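Release Notes

Joanne Bellamy had written the planner in her first winter at Stastness, and by July it had her fingerprints on every file. It was called Bromus. It took episodes of people doing small jobs at a table and produced a policy that was supposed to do the same jobs without them. On a good day it did.

The ticket that landed on her desk was number 842. Ashley Crabtree had filed it overnight from the Skendulville site, and it was one line long: "Grasp head fires early on anything see-through."

She rang him.

"How early?" she said.

"It closes on air. The depth estimate goes straight through the glass and picks up whatever is behind it, or inside it."

"Have you looked at the episodes?"

"I've looked at 50. I'm sending you three stills. Tell me what you see before I tell you what I think."

They came through one after another while he was still talking. 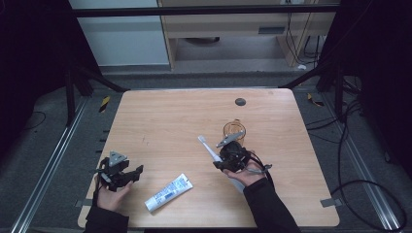
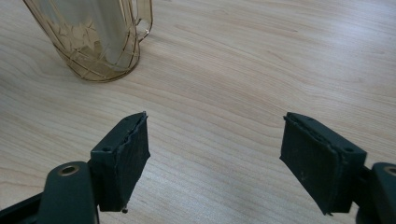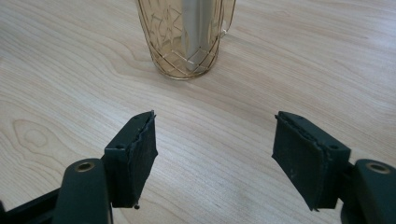

Joanne put them side by side on the left-hand screen and opened the loader on the right. She didn't say anything for a minute. Ashley was used to that. She could hear him eating toast.

"The fingers are open in both of the wrist views," she said.

"Yes."

"And what does the label say?"

"Closed. Both of them."

She scrolled down to the part of the loader that lined up the camera with the gripper width. She had written it in an afternoon. Each picture was matched to the nearest width reading by time, and if the two clocks disagreed, the function moved one of them along until they didn't. There was a constant for it at the top of the file, with no comment next to it. The constant was 5.

"Five what?" said Ashley, when she read it out.

"Readings. I think."

"You think?"

"It was right for the old logger. What are you running over there now?"

"Urio. We changed over in the spring. I put it in the notes."

She found the notes. He had put it in, on the second page, under a paragraph to do with cable ties. Urio stamped its readings when they were taken – the old logger had stamped them when they were written to disk. So the correction was being applied to something that no longer needed correcting, and the policy had been learning to shut its hand a moment too soon.

"Then it's not the glass," Ashley said. He sounded a little disappointed.

"The glass makes it show. With a solid thing the depth is good enough to pull it back. With glass there's nothing to pull it back."

"So it's a bit the glass."

"It's a bit the glass," she agreed.

She changed the constant to zero, then thought better of it and took the whole function out. She wrote a check in its place that read the logger's name from the header and stopped with an error if it didn't know it. The check took longer than the fix. Then she started the reprocessing job, which listed 2092 episodes and gave no estimate of when it would finish.

"Who signed off the loader?" Ashley asked.

"You did."

"Did I?"

"Your initials are on the review. You wrote 'looks fine'."

There was a pause, and the sound of a plate being put down.

"I'd have been on the train," he said.

She left the call open while she wrote the release note. She had never been good at these. The first version blamed the logger and the second blamed the clock. The third said that an offset meant for old recordings had been applied to new ones, that the author of the loader had not documented it, and that any policy trained on Urio data should be trained again. She put her own name at the bottom and the date, July 21, 2020.

"Read it to me," said Ashley.

She read it to him.

"Put mine on as well," he said.

She typed it in under hers and pressed send. On the other screen the job had reached its fourth episode.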